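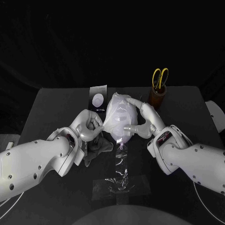

Chapter 4: Prices, and Why They End in Nine

Search this book Enter keywords Go

By Capucine Hoarau
Tuesday, June 22, 2021

Ask a shopkeeper why a kettle costs 999 and you will get a shrug, or a story about a grandfather. Ask an economist and you will get a diagram. The shrug is quicker, and for most of this chapter we shall find it hard to improve upon.

In the first three chapters we treated price as a number that buyers and sellers stumble towards together, like two people trying to leave through the same door. It was a useful picture and you should keep it for the exam. Anyone who has worked a till will have noticed, however, that the customer rarely stumbles anywhere. The price is on a sticker. Somebody put the sticker there, usually before breakfast, and went off to do something else.

We begin, then, with the person holding the stickers. Endang Sumampouw kept a hardware shop in the town of Amo and wrote down every change of price she made, with her reasons. Her ledger has 2,065 entries. A good many of the reasons are respectable (a supplier had put his prices up, a rival had brought his down). Others are less so. "Looked lonely" appears beside a garden rake. "Customer rude" appears more often than the theory of the firm would like.
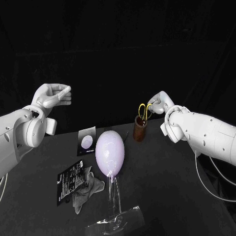 What she almost never did was change a price by a small amount. Costs crept up all year and her stickers sat still, until one week in August when half the shop went up at once. Economists call this price stickiness, a term which owes nothing to the stickers, though students always hope it does. The usual explanation is menu costs: changing a price takes time and annoys people, so a sensible seller puts it off. Sumampouw's own explanation was that August was hot and she was in a bad mood already.

Section 4.1 sets out the menu cost model in its plainest form. Section 4.2 compares her ledger with the records of Merkska, a much larger chain, whose 2,171 recorded changes were made by a department and contain no rudeness at all — at least none in writing. Section 4.3 returns to the number nine.

You will need the idea of marginal cost from Chapter 2. If you skipped it, go back now; it is short, and the joke about the ferry is the only one in it.

Share 2 Comments 0

4.1 The cost of changing your mind

Suppose a shop sells one good, and that its owner may alter the price whenever she likes, provided she pays a fixed sum each time.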